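5/27/18

# Picking Blocks from a Bin: Our Term Project in the Shared Workshop

Ayana Ejigu, Quang Lý and Danica Zeman
Supervisor: Roland Holroyd

## How we got started

When the three of us sat down in January to choose a project, we had a long list of ideas and very little sense of how much any of them would cost. Quang wanted to sort recycling, Danica wanted something that would play dominoes, and Ayana (who is writing most of this, hello!) just wanted a job where the arm would have to cope with a bit of mess. Mr. Holroyd listened to all of it very patiently and suggested we begin with plain blocks in a plain bin, and see how far we got. We are still on blocks in a bin, and we've grown quite fond of them.

The work was done at Trikovside, the shared workshop down by the rail yard, where students can book a bay in the evenings. We owe a big thank you to Ľubica Havlíček, who looks after the bookings and who taught all three of us the safety routine for the arm before we were allowed anywhere near the pendant. She also found us the second bin, which we hadn't known we needed.

## The task

We wanted the arm to take long, narrow blocks out of one bin and set them down in the other without a person telling it which block to go for. Blocks that lie apart from each other are fairly easy. Blocks that touch or cross are another matter altogether, and that's where most of our evenings went.

We named our picking program Dralia, after Danica's grandmother's cat, and the name stuck even in the file headers. Dralia looks for the block with the most free edge, works out an angle for the gripper, and then checks whether the wrist and its cables can get in there without touching a wall. If the check fails it moves on to the next block. The check was Quang's idea and it saved us a great deal of grief, as the cable bundle takes up a lot more room than you'd think from looking at the drawings.

## Setting up the bins

We'd pictured the bins as the simple part. Sheet metal is slippery on a table, though, and a small shove from the gripper was enough to shift everything and throw off our measured positions. Danica tried tape first, then rubber matting, and in the end we set the two bins one behind the other and put a bar clamp on the corner where they meet. It's a humble fix, but we would recommend it to anyone.

The sloping walls gave us another headache. A block that ends up leaning on the slope sits at an angle the gripper doesn't like, and it tends to slide away when nudged. We added a gentle sweeping move that pushes such blocks back toward the flat bottom, and we spent a whole happy evening tuning it (well, two of us were happy, Quang had an exam the next morning). 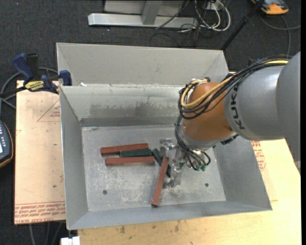 *Fig. 1. Gripper beside the red and green blocks in the front bin, with one red block lying across a green one.*

Crossed blocks like these were our favourite test. The block on top has to go first, and Dralia often preferred the one underneath if it had a longer clear edge. Ayana rewrote the scoring so that a block lying over another gets a bonus, and the colour difference between neighbours helped us a lot in telling them apart. With two blocks of the same colour side by side, it still gets muddled now and then.

## Results

We ran 208 pick attempts with the final version of the program, spread over 4 evenings. Each attempt was allowed 90 seconds, and a dropped block went down in the log as a miss even if it landed in the right bin. Mr. Holroyd insisted on that rule and he was right to.

Loose blocks gave us very little trouble. Most of our misses came from blocks lying close against a wall, where the gripper had nowhere to put its far side. We also had 3 stops where the arm halted at a joint limit and had to be jogged back by hand.

## What we'd change

- Tidy the cables along the wrist so they swing less.
- Try softer finger pads.
- Mark the bin positions on the table, so a new group can set up without measuring everything again.
- Give same-colour blocks their own set of tests.

Danica is carrying on over the winter break and would love some company in the bay. The code and the log sheets are in the project folder at Trikovside, and Ľubica can show you which shelf the blocks live on.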